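Horkville Bass Club, minutes, Tue 28 May

Hi all, I got stuck with the notes again so you're getting my version! We started late, as everybody wanted to talk about the smallmouth coming off the rocks at Clorkis. Can't blame them.

Old business first. We said yes to last month's minutes, then went straight into the night tournament on Goh Lake. We've got 18 boats signed up and room for 40, so please bug your friends. Entry stays the same as last year (I was pulling for a dollar or two less, but I lost that vote).
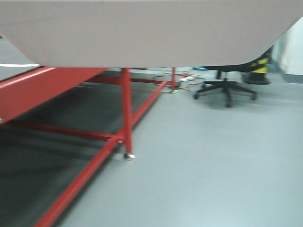 Launch order will be drawn at the ramp, and blast-off is at 7 sharp. If there's fog we sit and wait until we can see the far buoy, no arguing. Five fish limit, and dead fish cost you the usual penalty.

New business was the Cemmont trip. It's a 43 mile drive each way and a few folks want to carpool, so I put a sheet by the door. Sign it! We also talked about a new scale and went back and forth forever. The old one reads fine to me, but we agreed to get a price and vote next time.

Big bass pot carries over, nobody claimed it in May. Bring your dues and your raffle stuff to the next one. We quit when the coffee ran out.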